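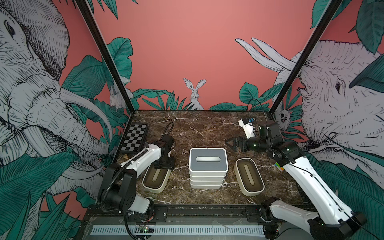
Celebrity wedding stories, Lindiwe Msimang objected when she read an early draft of this section, are read for the dress and the guest list, and a missing source bothers only academics. We take the point about readers. We are less sure it lets the publishers off, and the coding was meant to test that.

4.2 Attribution in the wedding sample

Of the 259 items collected from Rallia and Anden in May, 222 named a venue and gave at least one detail of the ceremony. Only 29 named the person or office the details came from. The rest leaned on "reports," "sources close to the couple" or another outlet, and in many cases that outlet cited the first one back. We would not call this confirmation, though both sites label such items "confirmed."

Cosgrove's earlier coding scheme treats a couple's own social media post as a named source. We kept that rule with some doubt – a post announcing a marriage says little about who attended or what was served – and it probably flatters the totals.

Figure 3. Mural panels with an elephant and leaves.

Grouping near-identical texts with Clustelier did not settle the matter either. The tool put almost 100 items into clusters with a shared opening paragraph, but it cannot tell which version was written first, and the time stamps on Anden change whenever a page is edited. Claims about who copied whom, including those in Fonseca's own traffic report, should be read with that in mind.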